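Forum > Cells and Fixtures > Setup & Upkeep
Filed under: two-arm cells, calibration, drift

bogdan_dobre
Hi all, I look after a two-arm pick and place cell in Lultstead, running Flanimix for the motion side. Every Tuesday I re-teach the cabinet-top positions and by the end of the week the placing is off again, always toward the hinge side. The job is simple stuff, bowl on top of the white cabinet, block goes in the bowl. I've swapped the finger pads, re-zeroed both wrists and tightened every bolt I can reach on the extrusion. The error is never huge, 4 mm last time, but with a block near the rim that's enough to miss. 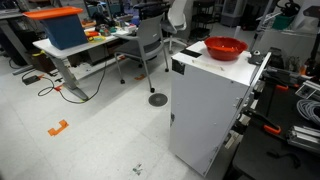

Floor tape went down in April so I could push the furniture back to the same spot after cleaning. A full re-teach costs me roughly 90 minutes and I'd love to stop doing it. Any ideas before I start pulling the base plates?

vravn
Leave the base plates alone for now! My money is on the cabinet. Tape is fine for chairs but you can be a few millimeters out and still swear you're on the line. Do you know it's the arms that move?

bogdan_dobre
No, I don't – I assumed. The arms are the part with joints in them, so I blamed the arms.

yasir.h
I'll disagree with Vilhjálmur a little. If it was the cabinet getting nudged you'd expect the error to go in any old direction, and he says it's always the same way. That smells like clamps creeping to me. We had it on our Flivel bench, where the clamp pads took a set and the whole fixture leaned a hair more every day. Put a paint pen mark across each clamp and the bench and look again after a full shift.

vravn
Sure, unless whoever mops always comes at it from the same side. Ask me how I know.

zubaida_b
You could both be right, and it's cheap to find out. Pick one screw hole on the cabinet, touch off on it with the left arm, write down the number, then do the same with something on the bench. Morning and evening. If only the cabinet number changes, you have your answer. Please slow the arm right down for this, I've bent a fingertip doing it in a hurry.

bogdan_dobre
OK, did what Zubaida said for 3 days, plus the paint marks for Yasir. Wrote it up for our shop page and I'm pasting the lot in.

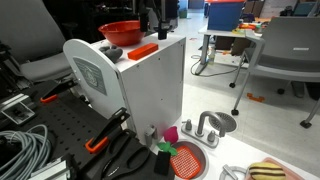 Reading time: 2 min

The paint marks haven't budged, so the clamps are off the hook. The bench number stayed put too. The cabinet number started at 174 and crept a little every day, same direction each time. So I'm making a hard stop that bolts to the bench and gives the cabinet a corner to sit in, and the touch-off goes into the startup routine for both arms.

yasir.h
Fair enough, I lose this one. I'd still change those pads before summer though.

raph_aubert
Why not fix it in software? Touch off on two holes, shift the whole cabinet frame, done. Mohmand had a script for that on here a while back. You'd never care where the cabinet is.

zubaida_b
Two holes gets you the shift and the twist, but it won't tell you if the cabinet is tilting. I'd do the stop first and the script later.

bogdan_dobre
Stop first, yeah. Raphaël, if you can find that script send me the link anyway – I'd like to try it on the sink side, where I can't bolt anything down.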